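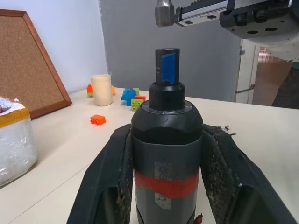 How does a song get made?

A page for young readers who like music

You hear a song on the radio or on the phone of your big sister. It is three minutes long, maybe a little more. You sing the chorus two times and already you know it. But how long did people work on it? For some songs it is one afternoon. For others it is 18 months!

Let us follow one song from the first idea to the day when everybody can hear it. The song is called "Murum" and the group is called Tresamo. They have two singers, one drummer and one person who plays the keyboard. The keyboard player is Tomoyo Katayama, and she also writes most of the melodies.

The first idea

A song can begin with words, with a melody or with a beat. Tomoyo got the melody of "Murum" when she was waiting for a bus in March. She did not have paper, so she hummed it into her phone. The recording has much wind in it, and also a dog. She has kept it.

Many ideas never become a song. Tomoyo has 200 small recordings on her phone, and she says that most of them are quite bad. This is normal. When you draw, you also make drawings that you don't hang on the wall.

The demo

The next step is called a demo. The word is short for "demonstration," and it means a simple version of the song which you make to show other people. A demo can have only a voice and a piano. Sometimes the words are not ready and the singer sings "la la la" or funny words in their place. In the demo of "Murum" one line was about potato soup. In the finished song this line is about the sea.

When the others in the group heard the demo, they liked the chorus but they found the beginning too long. So they cut it. A beginning of a song has a name too: it is the intro.

The parts of a song

Most pop songs are built from the same parts, a little like a house is built from rooms.

Verse: the part that tells the story. The words change every time.

Chorus: the part that comes back. The words stay the same, and it is usually the part you remember.

Bridge: a part that comes only once, mostly near the end. It sounds different, so that your ears wake up before the last chorus.

Try it at home: choose a song you like and listen with a pencil. Write V for each verse and C for each chorus. Can you find the bridge? Not every song has one.

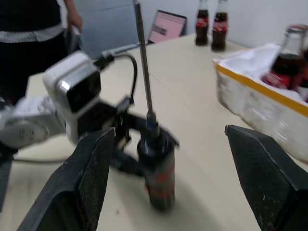

In the studio

Now the group goes to a recording studio. Tresamo recorded at Ostapchuk, a small studio on the second floor above a bakery. The musicians call it Osta. The walls are covered with soft foam, and this foam swallows the echo.

You may think that all the musicians play together, as on a stage. Sometimes they do. But often each person records alone. First the drummer plays, and the others wait or eat bread rolls. Then comes the keyboard, and at the end the singers. Everybody wears headphones. In the headphones they hear the parts which are already recorded, and also a click, click, click that keeps them at the same speed. This is called a click track.

Each sound is saved separately, and one saved sound is called a track. "Murum" has 60 tracks. That is a lot for a group of four! But one singer can sing the same line again and again, and when you put these voices together, she sounds like a whole choir.

Mixing and mastering

When all is recorded, the song does not sound good yet. The drums are too loud, or the voice is hiding behind the keyboard. A person called the mixing engineer must decide how loud every track should be. The engineer can also make a voice sound as if it is in a big church, or as if it comes from an old telephone.

After mixing comes mastering. It is the last check. The song must sound right on big speakers, on small headphones and in a noisy car. All the songs of an album should also be equally loud, so you don't have to jump up and turn the button all the time.

The day it comes out

The day when a song can be heard by everybody is the release day. For "Murum" it was 15 April 2019. Before this day the group had to make a cover picture, choose photos and film a video. They also put a short piece of the song on the internet. Such a short piece is called a teaser, and it should make people curious.

A song that comes out alone is a single. When there are many songs together, it is an album. And when there are more songs than on a single but fewer than on an album, people say EP. The letters stand for "extended play," and the name comes from the time of vinyl records.

Words to remember

Demo: a simple first version of a song
Intro: the beginning
Track: one recorded sound, but people also use this word for a whole song
Teaser: a short piece that is shown before the release
Single: a song that comes out alone

Do you want to make your own song? Hum a melody into a phone and ask a friend to clap the beat. If you have no words yet, you can start with soup.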